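Open day at Stendeo: an afternoon with glass and cloth tulips

I had wanted to visit Stendeo for a long time. The building is in Sturau, a short walk uphill from the railway station, and on most days of the year you cannot go in, because they sell only to shops and hotels. Every September they open the doors on one Friday, and this year I finally had the day free.

The ticket says two o'clock, but people were already standing in the yard at half past one. The woman at the entrance told me that they had 120 names on the list and that all of them had arrived, which she found surprising in such rain. We were divided into groups and each group got a sticker in another color. Mine was yellow. I mention it because the yellow group was sent first to the cafeteria and only after that to the flowers, and so I saw everything with a cup of coffee already inside me – a good order, if you can choose.

Stendeo makes artificial flowers and arranges them for the customer. The vases come from a different company, Plomivell, which has its store in the same yard. I did not know this before. I always thought the vase and the flower were planned together, but our guide explained that the two companies send each other samples and argue by email for weeks about which color goes with which.

The first room was the stock room. It has shelves up to the ceiling, and each drawer has a number and a small piece of the flower fixed on the front, so that you do not need to know the name. The last drawer has the number 2434. A boy in our group asked if he could open it and he was allowed. Inside was a kind of dry grass, very plain. He was disappointed, I think he expected an orchid.

After the stock room we went to see the tulips, and this was the part I came for. I have a small apartment with a north window, and nothing fresh lives there longer than a week. For two years I have been looking for tulips which do not look like plastic from the other side of the room.

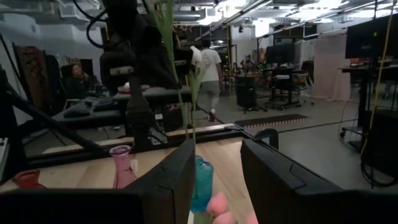
Pink, red and teal glass on the light wood.

I liked immediately that the glass is see-through. With real flowers you choose the vase also to hide the water when it becomes cloudy, but here there is no water, and so you can take a clear colored glass and let the light go in. The pink vase has a narrow neck and a wider body. A narrow neck is useful for artificial tulips, our guide said, as the stem cannot fall to the side. At home I have one wide glass vase, and every tulip I put in it lies down on the rim like a tired person.

The teal one is wider and lower, and it was my favorite from the beginning. With one long stem in it, it has something of a kitchen in spring. I do not know how to explain it better in English.

The tulips themselves are white, pale pink and dark red. The guide let us touch some from the drawer. The petals are a thin cloth with a coating, and when you press them they come back to their shape slowly. The inside of the stem is wire. You can bend it, but she asked us to bend it over the thumb and never with a sharp corner, because a sharp corner stays in the wire forever. Several people in my group tried and made a sharp corner. She was very patient.

She told us also how they decide the length. The tulip is delivered with a stem of 40 centimeters, and this is too long for almost every vase that a normal person owns. Most customers do not cut it. They push the whole stem in, it bends at the bottom, and the flower then looks in a strange direction. So the rule at Stendeo is to lay the flowers next to each other on the table first, with the heads together, and to look at the group before anything goes into the glass.

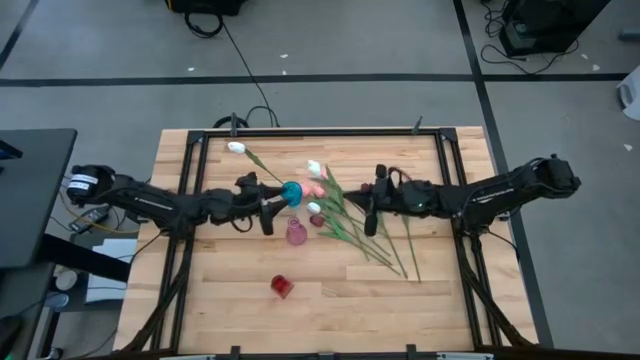 When the heads are grouped like this, you see quickly if there is too much of one color. She said that a dark red tulip is strong for the eye, and she would take one of them against three or four light ones. I wrote that down. She puts the dark one low, near the edge of the vase, and a white one highest. If the dark one is on top, the whole bunch seems heavy and people feel it will fall over, even if it stands perfectly well.

The leaves are a separate question. In the cheaper quality they are glued to the stem and you cannot move them. In the better quality they slide up and down, and you are supposed to slide them so that they begin a little above the neck of the vase. I asked if one may take off leaves completely. The answer was yes, but keep them, as after one year you will want to change something and a few extra leaves are the cheapest change that exists.

Somebody asked about dust. For the cloth flowers they use a hair dryer on cold and a soft paint brush, the kind for children. No spray. For the glass, warm water and a drop of dish soap, and for a narrow neck some uncooked rice which you shake inside with the water. I have tried the rice at home in the meantime and it works, though you must get all the rice out afterwards and this took me longer than the cleaning.

Between the rooms there was a break of 30 minutes, with plum cake in the yard under a big umbrella. The cake was from the bakery Amoah on the main street of Sturau, and I would honestly recommend it to anybody who has to wait for the train there. It was not too sweet and the bottom was not wet. I ate two pieces. A retired couple from the blue group sat down at my table, and they told me they come every year and buy always one single vase, so that now they have a whole windowsill of them, all Plomivell, no two in the same color.

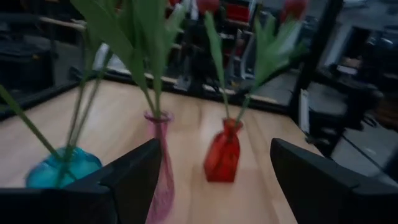
Csenge Vörös
Home and travel writer

After the cake it was the turn of the glass. Plomivell does not blow the glass in Sturau, as I had hoped. The vases arrive finished, and here they are only checked, washed and packed. For me this was still interesting. A man held each piece against a lamp and turned it one time around, slowly, and listened while he tapped the rim with his fingernail. A good one rings a little. I asked what he does with a bad one and he showed me a box under the table, where the pieces with small bubbles go. These are sold on the open day for a low price, and I must say I prefer them with the bubbles.

The colors we were shown most were blue-green, rose and red. The red one is smaller than the others and almost square, more like a bottle. I would use it for one short tulip, or for nothing, only as a spot of color next to the taller rose one. The rose one with its long neck wants broad leaves that open upward. If you put in a thin stem alone, it looks poor, in my opinion. The wide blue one accepts everything, also long stems which lean out far to one side.

The store at the end was too small for so many people. You go in through one door and you are supposed to leave through the other, but the cash desk is in the middle, and so we all stood and waited with vases in our arms. Please bring a bag with something soft in it. They have paper, but on our day it was finished before four o'clock, and I wrapped my glass in my scarf.

I bought the wide blue vase with one bubble near the bottom, and five tulips – three white, one pale pink, one dark red. The arranging at home took me the whole evening. I laid them on the table first, as we were told, with the heads together, and I still cut the pink one too short. It stands now in front, where it is allowed to be short.

Practical things for those who want to go: the entrance is from the side street, and the big gate on the main street stays closed also on the open day. The floor in the stock room is smooth, so flat shoes are better. The tour is in two languages and you can change the group if you ask before the coffee. Registration opens in summer on the page of Stendeo, and you need to give a name for every person, including children.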